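Packaging notes: moving folded textiles to the recycled-content bag

The change to the clear bag used for folded textiles takes effect in February for all orders leaving the Asville warehouse. It covers napkins, tea towels, pillowcases and small table covers. Bath linen and anything over 8 pounds stays in cartons and is not affected.

The current bag is a virgin polyethylene film supplied by Erdem. The replacement, also from Erdem, contains recycled film and is slightly stiffer. Outside dimensions are the same, so existing shelf dividers and shipping cartons can stay in use. The item code changes from 154 to 2273. Please do not mix the two codes in one bin, as the sealing settings are different.

Stiffness matters mainly at the fold. On the old film, a cloth pushed in slightly crooked would settle as the air was pressed out. On the new film it tends to stay where it was put. Packers at Asville found that squaring the cloth on the bench first, with the folded edge leading into the bag, took care of most of this. Pressing the air out from the closed end toward the opening also helps, and leaves a flatter seal.

Sealing temperature needs to come down a little. The Noruvari bench sealers at Asville have already been adjusted and the new setting is written on the label beside the dial. Cakley still has two older sealers without a marked scale. On those, run three test seals at the start of a shift and pull each one apart by hand. A good seal stretches before it opens. If it peels cleanly, the bar is too cool - if the film thins or curls next to the seal, it is too hot.

Clarity is close to the old bag but not identical. Under warehouse lighting, pale colors can look a shade grayer through the recycled film. Color checks should therefore be made before bagging, against the swatch card. 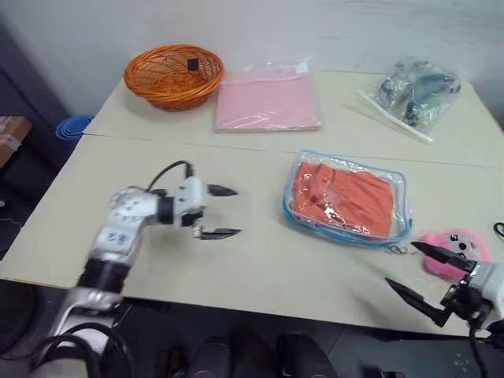
Stock of the old bag will be used up first at Cakley, where there are 2000 left in the packing area. Asville has none after the January count and will start directly on the new code. Returned goods can be rebagged in either type, provided the code on the return slip matches the bag used.

Storage conditions are unchanged. Keep cartons of film closed, off the floor and away from the heaters. Film that has been stored cold should stand in the packing area overnight before use, or it will cling and feed two at a time.

Damaged bags go in the clear film bale, with paper labels removed. Bags with tape on them go in general waste for now. The recycler is reviewing whether small amounts of tape can be accepted, and the bin signs will be updated if the rule changes.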